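**Mestville, 6 de febrero de 2021.** Con mucha alegría, y después de un invierno bastante más largo de lo que habíamos previsto, en Caltska presentamos la versión 2 de Skodard, nuestro software de percepción y planificación para brazos con cámara en la muñeca.

La novedad que más nos ilusiona es el nuevo filtro de reflejos, que trata el brillo de las luminarias como lo que es y deja de confundirlo con el borde de una pieza. Anderson Damasceno y su equipo lo ajustaron con 257 secuencias grabadas sobre superficies difíciles, de esas con mucha veta y mucho nudo.
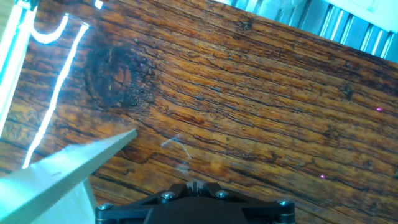
*La mesa de madera vista desde la muñeca del brazo, con reflejos a la izquierda.*

También cambia el planificador de agarre, que ahora propone hasta 11 aproximaciones por objeto y las ordena según el espacio libre alrededor de los dedos. «Queríamos que quien programa una celda pudiera leer el plan y entenderlo sin llamarnos, aunque nos encanta que nos llamen», comenta Johannes Pillay, responsable de producto.
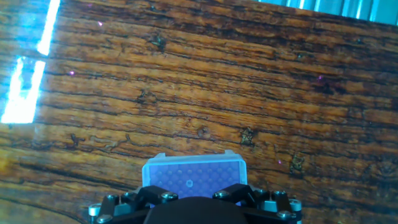
*Un pequeño recipiente de borde azul pálido, sujeto por la pinza.*

Skodard 2 ya puede descargarse, y quienes tengan licencia desde noviembre se actualizan sin coste. Para demostraciones en nuestra oficina de Quintana, escriban a Everaldo Holanda, en el departamento de prensa de Caltska, que contestará encantado.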